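To: records-automation list
From: Ulla Leinonen
Date: 2026-10-16
Subject: Re: Re: Clarville filing unit, duties after January

Replying to the points raised by the Rovside office. Their message is quoted in part.

> We have read the Clarville notes. Our clerks want to know which
> parts of the filing job go to the robot and which parts stay.
> The notes cover cabinet work only. They say nothing of who signs
> for a folder, or what happens to the grade of a clerk whose
> retrieval hours drop. Please also say whether the cabinets have
> to be replaced.

Cabinets first. The existing wooden units stay. Hinged doors and drawers are both in scope. Drawers are handled by hooking the fingers over the top of the front panel, so the front needs clear space above it and nothing stacked against it.
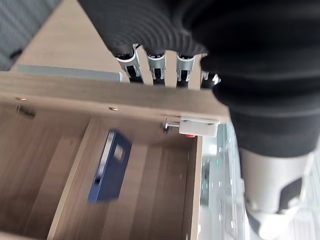 Does the robot replace the filing clerk?
The clerk post remains, but its content changes. Fetching and returning move to the robot, while indexing, labeling, checking and release stay with the clerk.

On the split of duties in more detail. Last January the Clarville clerks logged 1,893 folder movements. Of those, 230 needed a decision by a person before the folder could go out: a missing label, a restricted file, a request with the wrong reference. Those cases will still go to a clerk. The robot holds the folder at the cabinet until the clerk accepts or rejects the request on the terminal.

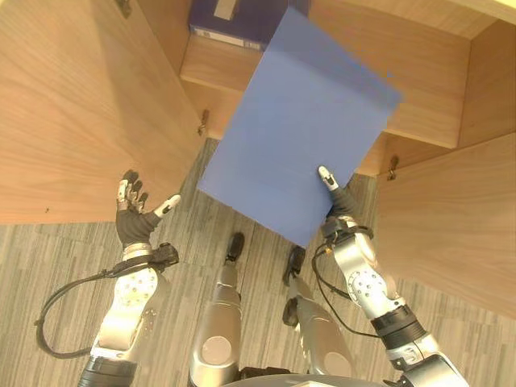 Blue folder held in the right hand at the open cabinet, box file on the shelf.

Signing. The clerk signs, in all cases. The Valtonen software writes a movement record with a time and a shelf code, but that record is not a signature and the Brarnby auditors will not accept it as one. I would ask Rovside not to change its sign-out form yet.

Floor space. Both doors have to open fully. In practice this means chairs pushed in, no bags on the carpet, and desks far enough back that a person can pass while a door is open. At Clarville we moved two desks. The clerks there report that the walkway is better than it was, and that they dislike having to clear it before every run. Both comments are in the log.
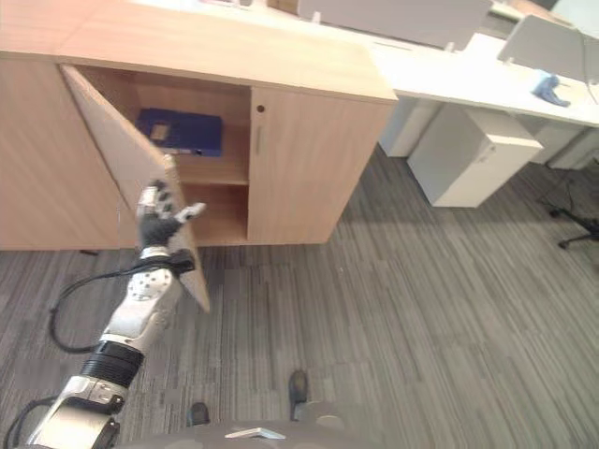
Shelf loading is the other habit that has to change. Box files go flat, label toward the door, with no loose sheets on top. Clerks who used to leave a file half out as a reminder can no longer do so. We now use a marker in the index for the same purpose. It took the team more than 137 entries to settle on wording that everyone read the same way, and I can send the list of terms on request.

Grades. I cannot answer this one in full. The present position is that retrieval hours are moved to indexing at the same grade, and no post is regraded before the review. The physical part of the job, mainly bending to the low shelves, goes down. Screen time goes up. One clerk has asked for a mixed schedule with some manual retrieval kept in, and I have supported that in writing.

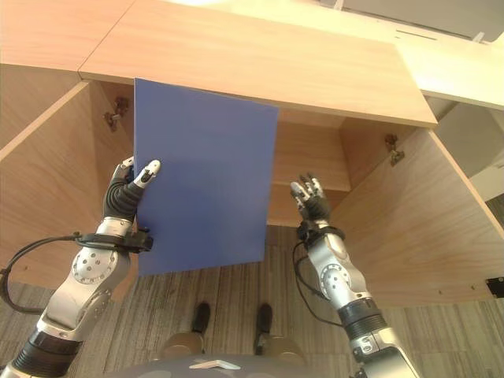
Blue board held upright in the left hand, both cabinet doors open.

Rovside should send me the inside width and depth of each cabinet, the door swing, and the name of the clerk who will hold stop authority on each shift. Stop authority cannot be shared between two people on the same shift.

Ulla Leinonen
Records, Clarville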